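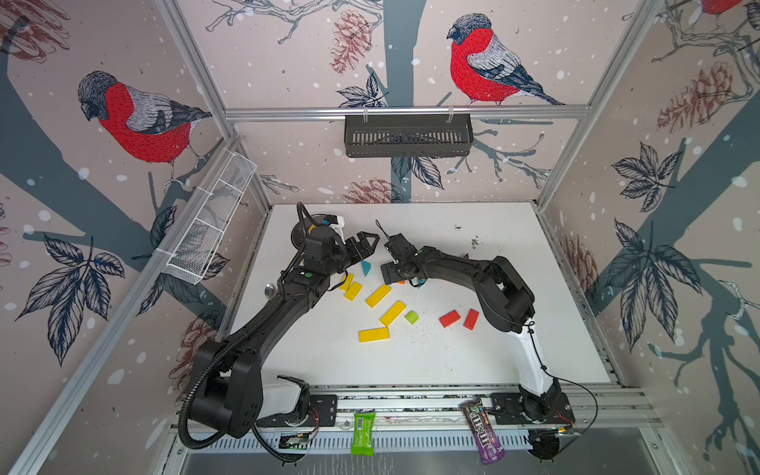 Workshop tips / Living with a bench arm
Words: Chantal Nguyen
Filed under: kit on test, small workshops, tidying

Quick one this month, I've got the Pustton two-arm bench kit on loan until the end of November and people keep asking if it's worth the money. Short answer, maybe. Longer answer below, plus the tips I wish had come in the box.

What you get. Two arms, two grippers, the front rail, a cable tray, a manual that is mostly safety warnings. The frame is extra. Tabletop is extra as well, which I thought was cheeky. Wellgate do the hire if you don't want to buy, and they'll deliver, but you carry it up the stairs yourself.

Setting up. Allow an afternoon. Bolt the rail first, then the arms, then do the cables last. I did the cables first and had to undo the lot. Get a second pair of hands for the left arm, the shoulder end is heavy.

Start with toy blocks. Plain wooden ones, coloured, mixed shapes. Cheap, don't break, and you see straight away if a grip is off. Long flat ones are the easy ones. Triangles and wedges are a pain - the fingers want two flat sides facing each other. Leave the tiny pieces till you've got the hang of the controls. And keep ball bearings and anything else that rolls out of it altogether, there's a silver one been on my table for days now.

Crumbs. Wipe the table before every session. I don't, as you can tell, and a white top shows every speck. Dry brush first, then a damp cloth with a drop of washing up liquid, then dry it off properly. Power off before you go anywhere near it with a cloth. Do the corners by the bases too, bits collect there.

Snacks. Keep them off the top. Mine hang over the front edge, sweets in the middle and M&M's down by the right arm. Fine until you forget and reach across while it's moving. Hit stop, then have your sweet.

Baskets. Best thing I did. A white wire mesh one on the left upright, a black slotted one on two hooks on the back wall. Blocks, cloths, hex keys, all off the table at the end of the day. Hang them high enough that the elbow clears when it swings up. Check that by moving the arm slowly through its full reach first, not by eye. I did it by eye. New basket.

Walls. Bare panels looked grim so I papered them. Bullfinches, pine cones, snow. Leftover roll from the hallway. Paste the panels flat on the floor before you fit them and let them dry overnight, otherwise the edges lift. If you're using a camera for the sorting program pick something calm, and test it on a scrap before you do teh whole lot. Pale pinky beige has been no trouble so far.

Cables. The fat one on the left arm needs slack. Leave a proper loop at the shoulder or it tugs. The thin one on the right can follow the arm down past the base, don't pull it tight either. Anything spare goes in the tray under the rail.

Two arms at once. They can meet in the middle, very close, so run it on the slow setting till you trust it. The manual has a page on keep-out zones, 3 settings, use the widest. I had a bump in the first week, no damage, loud though.

Is it any good? For sorting and passing small parts, yes, slow but steady. For actual household jobs, no. I tried it on socks and gave up after tea. The app is the weak bit, it logs you out and the undo button is hidden in a menu. Tefera's single arm has a nicer app but you only get the one arm obviously, and Brarkach are meant to have something out in spring, haven't seen it.

If you've got a small parts business or a patient teenager, hire first. Two weeks is enough to know. I'd want a price drop before I bought one myself, and a tabletop included.

Spares: order extra finger pads when you order the kit, delivery was slow on mine. Write the part number inside the manual cover, its only printed on the bag and the bag goes in the bin.

Next time, getting wallpaper paste off aluminium.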